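Pistedico hand-held gripper set, pair
Sold by Lehner / Workplace automation / Teaching tools

In stock at Feltard. Ships in 2 boxes, keep both, returns need the original foam.

What you get
Left and right gripper, marker cube for each, spare finger pads, cables, shoulder harness, quick start card (the long manual is a download, card is enough for day one).

What its for
Showing a robot arm how a job is done. Your own people do the job by hand with the grippers, the recordings go into the training software, the arm learns from those. No code on the floor. No teach pendant. Shelving, sorting, putting away, desk and cabinet work, that kind of thing.

Who ends up using it
Usually the people who already do the job. Pick the ones who do it well, not the ones who happen to be free. Millness started with their stockroom crew and put recording on the rota as its own task, paid at the higher rate. Picking shifts got shorter, recording shifts came in. Some liked the change, some asked to go back to picking, and both were allowed. Worth sorting out before the boxes arrive. Also tell people in writing what the recordings are for and who gets to see them.

Plan on 2,000 recordings for a simple put-away job. More if your shelves change a lot. Breaks every 30 minutes, wrists get tired before anyone admits it.

Set up notes
Cubes go on before power. Check they dont wobble.
Wipe the printed faces with a dry cloth only, no spray.
Run cables behind the operator and tape down anything on a walkway.
Harness straps adjust at the buckle. Let each operater set their own.
Left and right are not swappable in the software, lable them if your crew is new.

Not included: laptop, headset, robot arm, training software licence (ask us, priced per site).

Spare pads sold in packs, see Parts. Cubes can be reprinted but then you have to recalibrate, quicker to buy one.

Working with the grippers at the shelving and desk:

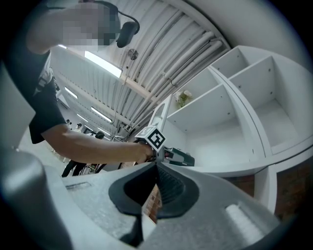
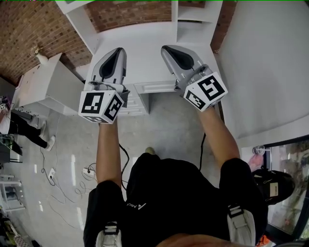 Reviews (1)

Rosterdesk, Feltard pickup
Kit is fine, pads wear quicker than I'd like. The bigger job was the rota. We had people recording all morning and then doing a full picking shift after, which was dumb of us, so now it's one or the other. Two of my crew want to move over to it full time and I still have no job title to give them. Would buy again, but get the extra harness if you run back to back shifts.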